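HONBRIDGE – Kettani, the returned goods and sorting company, will extend robotic picking to the whole of its mixed goods hall in Honbridge, following a trial that began in April on a single bench. The company confirmed that no permanent post will be lost as a result of the change and that all 40 members of the hall team have been offered training in the new work.

The system was developed with Zarel, an engineering firm based in Kumasness, and is designed to lift single items out of bins in which goods of many shapes lie together. Until now this task has been carried out entirely by hand at Honbridge. Staff on the picking line have worked standing, reaching into deep bins for the length of a shift, with a short change of task every two hours.

Under the new arrangement, each picker who completes the training will move to the role of cell operator. Operators will load and clear bins, check the items that have been picked, deal with anything the arm has left behind and decide when a cell should be stopped. Heavy, sharp and leaking goods will continue to be removed by trained staff before a bin is passed to a cell.

Jade Naylor, Head of Operations at Kettani, said: "Our people have told us for years that the reaching and bending is the hardest part of this job. They have also told us that they know the goods better than any system we could buy. We have tried to listen on both points. The arm takes on the repeated lifting, and the person beside it keeps the decisions."

Share this: 19 shares

Development of the picking method is being carried out on a bench cell using everyday objects and toys. These differ widely in shape and surface, and each asks something different of the gripper. A ball can roll away when touched. A block may be held firmly from one side and slip when approached from another. Objects with open loops or thin parts can catch on their neighbours. Results from the bench are reviewed by Zarel's engineers together with Kettani staff, who suggest which combinations should be tried next.
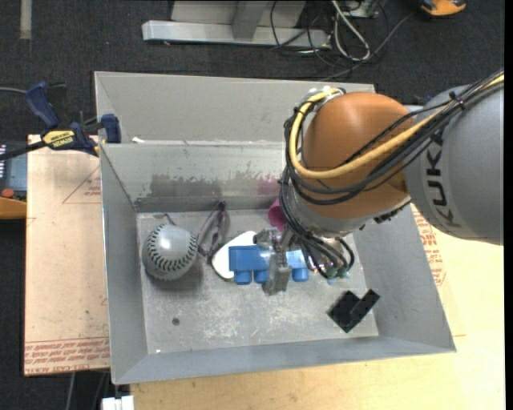
The gripper of a KUKA arm over a blue toy block in the bench cell's metal bin.

Members of the hall team have taken part in this work from the outset. Groups of five have spent time at the bench in turn, recording every pick that was missed or dropped and noting how they would have approached the same item by hand. By the end of the trial they had logged 3190 picks. The records have led to changes in the way the arm approaches objects lying against the wall of a bin, and in the order in which overlapping items are lifted.

The trial also led to changes that had not been planned. Staff asked for a simpler stop procedure, with the same steps at every cell, and this has been adopted. They also asked that the speed of a cell should be set by its operator within agreed limits, and that picking rates should not be used to compare one operator with another. Kettani has accepted both requests and has written them into the working agreement for the hall.

Training will be given during paid hours. It consists of 19 sessions covering safe working around a moving arm, the daily checks on grippers and cables, clearing a stopped cell, and the recording of faults. No earlier technical experience is required. Those who complete the course will move to the operator pay grade from the start of the following month. Staff who do not wish to become operators may remain in inspection, repacking or goods-in, and their present pay and hours will be protected.

The company acknowledged that some colleagues have concerns. In meetings held before the trial, staff asked whether fewer people would be needed once the cells were in full use, and whether agency shifts would be cut. Kettani has stated that permanent posts are secure under the present plan. The use of agency staff at busy periods is expected to fall, and the company will discuss this with its agency partners before the first cell enters service.

"It would be wrong to tell people that nothing will change," Jade Naylor said. "The working day will be different. There will be more checking and more problem solving, and some colleagues will miss the pace and the company of the old line. We have kept the cells close together so that people can still talk to one another, and we will look at the layout again once it has been in use for a season."

The first cells will be installed beside the existing picking line, which will remain open throughout. Work will move across in stages. Each stage will begin only when the operators concerned have finished their training and the safety checks have been signed off by both companies. Manual picking stations will be kept for goods that the arm cannot handle, among them very soft items and anything supplied in loose wrapping.

Zarel will keep an engineer on site at Honbridge during the early stages and will provide support from Kumasness after that. Faults recorded by operators will be passed to the same engineers who work on the bench cell, and a written reply will be given to each.

Families and neighbours of the Honbridge site will be invited to an open afternoon at 2pm on a date to be announced locally. Visitors will be able to speak to members of the hall team and see the training area.

Notes to editors

Kettani receives, sorts and repacks returned household goods on behalf of retailers. Its mixed goods hall is in Honbridge.

Zarel designs and installs picking systems for warehouses and sorting halls. Its workshop is in Kumasness.

Requests for interviews with Jade Naylor or with members of the hall team should be made through the Kettani press office at Honbridge.

5 comments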